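Looking After a Small Plane's Cabin Between Trips

Anyone who shares a small plane knows how fast the cabin starts to look tired. Ours lives in a rented hangar at Brendville, and over the years I've picked up a handful of habits that keep it pleasant without eating the whole afternoon.

Start with the carpet, and start dry. Vacuum slowly, with the seats slid all the way back and then all the way forward, and use the narrow tool along the seat rails, where cracker crumbs and gravel love to settle. Only then reach for a damp cloth. I used to do it the other way around and made mud every single time!

Leather seats want very little. A soft cloth, lukewarm water and a drop of mild soap will take care of most marks, and a conditioner twice a year is plenty. Check with your mechanic before you put anything stronger on fabric or panels – some products can spoil the fire-resistant treatment.
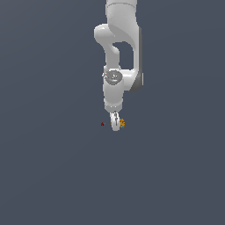
Windows are where people get into trouble. They're acrylic and they scratch if you so much as look at them wrong, so no paper towels and nothing with ammonia in it. Rinse off the grit first with plenty of clean water, take off your rings and your watch, and wipe up and down with a clean microfiber cloth. I keep 5 of them in a zip bag marked WINDOWS ONLY (my family has learned to respect the bag).

For stale smells, an open box of baking soda left overnight does wonders, as long as you remember to take it out before you fly. On the long run up to Rikonholm in August we also bring a small lidded bin for wrappers and apple cores, and it goes home with us the same evening.

Last of all, leave the sun shades up and the vents clear, and jot down anything loose or worn while you still remember it.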